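4.3 Der Greifer, der nicht loslassen wollte

Jetzt kommt der Teil, den ich am liebsten weggelassen hätte, der uns aber die meiste Zeit gekostet hat. Bis zum September lief die Sortieraufgabe auf der Zelle in Tonau erstaunlich brav: Schaumstoffbuchstaben vom Tisch aufnehmen, auf einen der Teller legen, nächster Buchstabe. Zwei Arme, drei Teller, ein gemeinsamer Planer (unser Selell, siehe Abschnitt 3), und ich hatte schon angefangen, die Ergebnistabelle hübsch zu machen. Dann fing der linke Arm an, Buchstaben wieder mitzunehmen.

Damit meine ich Folgendes: Der Greifer fährt über den Teller, öffnet sich, der Planer bucht die Ablage als erledigt, und der Arm fährt weg, mit dem Buchstaben an einem Finger. Irgendwo auf dem Rückweg fällt das Teil dann herunter, meistens mitten auf den Tisch. Für Selell liegt es aber auf dem Teller! Der nächste Griff wird also auf einer Szene geplant, die es gar nicht gibt. Im Protokoll sieht so ein Durchgang tadellos aus, und genau deshalb haben wir ihn so lange übersehen.

Als uns das endlich dämmerte, haben wir alle 1075 Ablagen der Messreihe noch einmal von Hand durchgesehen (keine schöne Woche). In 200 Fällen stimmte der gebuchte Zustand nicht mit dem Tisch überein. Wir hatten zuerst die Kamerakalibrierung im Verdacht, dann die Beleuchtung, dann kurz einander. Am Ende waren es 2 Ursachen, die sich gegenseitig verstärkten. Die Fingerbeläge hatten sich mit feinem Schaumabrieb zugesetzt und klebten ganz leicht, vor allem an den Buchstaben mit schmalen Stegen. Und die Wartezeit nach dem Öffnen stand auf 200 Millisekunden, ein Wert, den ich selbst in der ersten Woche eingetragen und danach nie wieder angeschaut habe. Ein sauberer Finger kommt damit wunderbar zurecht, ein klebriger eben nicht.

Richtig unangenehm wurde es durch die Folgefehler. Wenn Selell einen Teller für belegt hält, weicht der Planer auf einen anderen aus, und dabei verschieben sich die Bahnen beider Arme. Am 10/07/2023 kamen sich die Unterarme so nahe, dass die Abstandsüberwachung beide angehalten hat. Passiert ist nichts, die Schutzabschaltung hat getan, was sie soll, aber mir war danach ziemlich flau. Ein verlorener Schaumstoffbuchstabe ist eine Kleinigkeit, eine Bahnplanung auf falscher Grundlage ist es nicht, und ich finde, wir hätten das schon im Entwurf trennen müssen: Was der Greifer gemeldet hat, gehört in ein anderes Feld als das, was die Kamera bestätigt hat.

Geändert haben wir schließlich drei Dinge. Die Beläge werden vor jeder Messreihe abgewischt. Nach dem Öffnen bleibt der Arm stehen, bis ein neues Kamerabild den Buchstaben auf dem Teller zeigt. Und liegt irgendwo auf der freien Fläche ein Teil, das laut Buchführung woanders sein müsste, dann geht es erst weiter, wenn der Zustand neu aufgebaut ist. Das kostet Takt, klar, und der Vergleich mit dem Daltedmont-Ablauf in Abschnitt 5 fällt dadurch für uns schlechter aus, als ich gehofft hatte. Abbildung 4 zeigt den Aufbau mit geöffnetem linkem Greifer neben einem roten Buchstaben, der zwischen den Tellern auf der Tischplatte liegt.

Abbildung 4: Arbeitsfläche der Sortieraufgabe, zwei Arme und drei Teller.

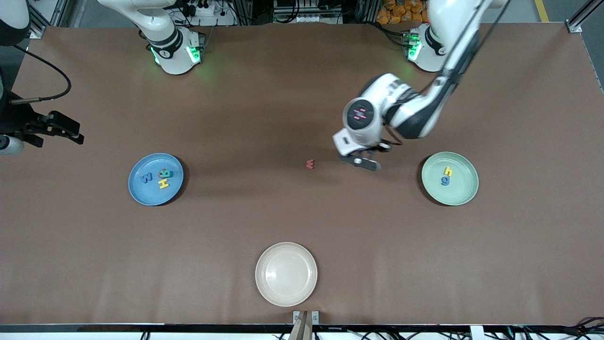
Eun-ji Ok wandte nach der Lektüre dieses Abschnitts ein, das Abwischen der Beläge verdecke den Fehler eher, als dass es ihn behebe; sie würde die Messreihe mit absichtlich verschmutzten Fingern wiederholen und erst dann glauben, dass die Kameraprüfung allein ausreicht.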